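Brosano opens simulated workcell for remote teaching of robot arms

The Brosano laboratory has opened a simulated workcell in which operators teach a robot arm everyday handling tasks by remote control. The service, developed with the software firm Kivesell, was made available to partner institutions in November.

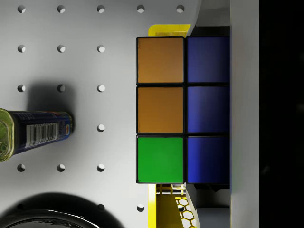
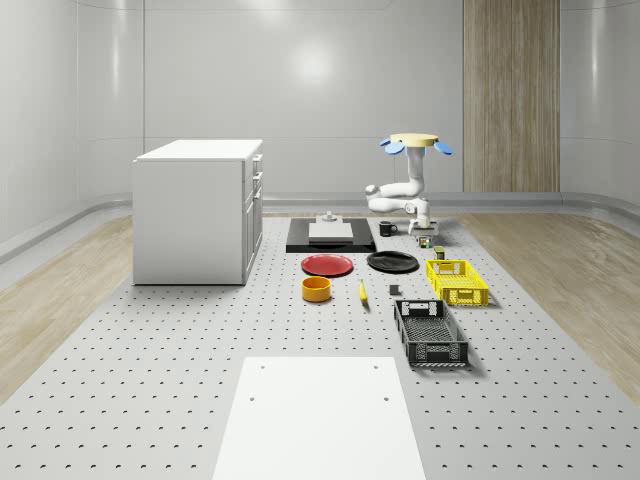
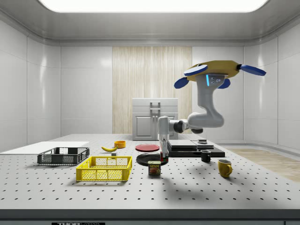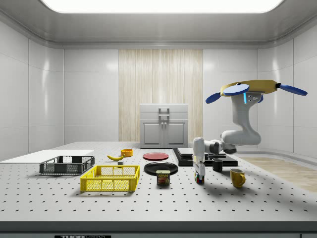 Views of the simulated Brosano workcell. The first is a close view of the cube in the gripper; the other three show the arm over the perforated table. Renderings: Brosano/Kivesell.

Operators move the simulated arm with a hand controller and follow its progress from several viewpoints. Each attempt is stored together with the position of the arm and the opening of the gripper, so that the same movement can later be replayed or used to train a control program. The present exercise concerns the handling of a small puzzle cube on a table shared with crates, crockery and food items.

The laboratory intends to collect more than 500 demonstrations of the exercise. Operators work in sessions of 40 minutes, followed by a compulsory break, and must complete 30 practice attempts before their recordings are accepted. Attempts in which the cube is dropped are kept under a separate heading and may be requested by partners.

"A person who has never written a line of code can show the arm what is wanted," said Shuzhen Zou, who heads the teaching programme at Brosano. "Our task is to record that knowledge carefully. The operator's hesitations are of interest to us as well, and we have asked that they should not be edited out."

Kivesell supplied the rendering software and the link between the hand controller and the arm. The company stated that the delay experienced by operators at distant sites remained the principal technical difficulty, and that an improved connection was being tested with the Jonilitz training centre.

Two partner institutions, Jonilitz and the Gu Institute, will provide operators during the first phase. Both will receive the full set of recordings on completion. A second phase, covering the sorting of tableware, is under discussion and will depend on the results of the first.

Institutions wishing to nominate operators should apply in writing to the Brosano teaching programme office. Previous experience with robots is not required. Applicants will be offered an introductory session at their own site before being given access to the workcell.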